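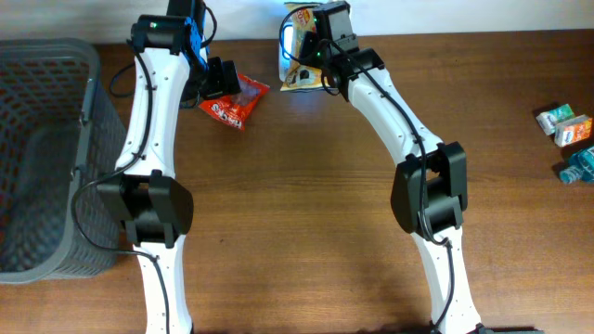 Gray basket, brown tabletop.

Call for participants: the Warau mending circle

Do you have a drawer full of clothes you love and never wear, all waiting on one button or one small seam? So do we, and we'd love your company while we finally get to them. Warau is opening a new mending circle this August, and we're looking for 10 people to join Nelly Paucar and Mahnaz Babaei for five evenings of slow, friendly hand sewing.

You don't need any experience. Mahnaz learned darning from her aunt and has been teaching it to neighbors for years, and Nelly is very patient with people who can't thread a needle (she was one of them). If you already sew well, please come too – there's always someone at the table who could use a hand with a zipper. Each evening runs for two hours, with a tea break that tends to stretch.

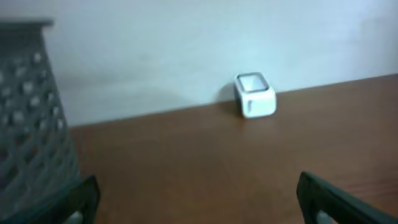 Please bring two or three pieces to mend, washed if you can, and a spare button or two if you still have them. We have needles, thread and plenty of scrap fabric. You'll also want something to keep your pins and buttons together, and it needn't be fancy: a little white box with an open top and a dark rim, like the one back by the wall, would do nicely. An old mug is fine as well.

The whole series is free. We do ask that you try to come to all five evenings, as the later ones build on the first stitches.

To sign up, write to Eusebio Ticona at the Warau front desk by 02/05/2026 and tell him a little about what you'd like to mend. Long stories about old sweaters are very welcome – he reads them all!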